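Relatório do projeto – Garra de três dedos com espuma: segunda parte

Grupo: Noemi Nguyen-Tran, Babak Shokri
Orientação: Loretta Okafor

3. Método

O nosso objetivo foi medir se os dedos macios de espuma conseguem segurar peças lisas sem conhecer antes o seu tamanho. Fizemos 120 tentativas, divididas em 4 séries, com a garra Obi e a câmara montada no punho. Em cada série mudámos apenas a velocidade de fecho. Uma tentativa é válida quando a peça fica suspensa durante 9 segundos.

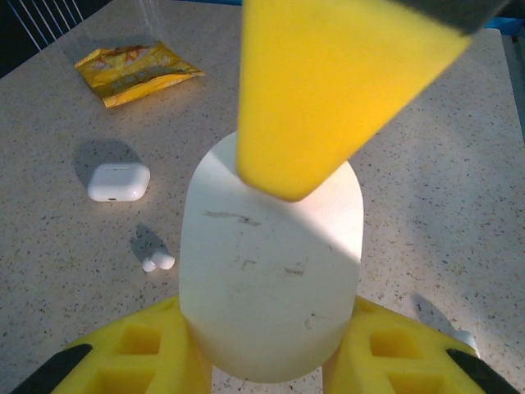
Os objetos em volta da peça foram deixados na bancada de propósito, para que o modelo de visão não aprendesse só com fundos limpos. Na primeira parte do trabalho tivemos este problema: o modelo treinado no laboratório de Nellton perdia a peça quando aparecia qualquer outra coisa branca.

4. Resultados

A velocidade mais baixa deu o melhor resultado. Na velocidade mais alta, a peça rodava entre os dedos antes de ser levantada – isto aconteceu sobretudo na série 2. Ainda não sabemos separar o efeito da espuma do efeito da luz, e para isso vamos repetir em novembro a mesma série com as persianas fechadas.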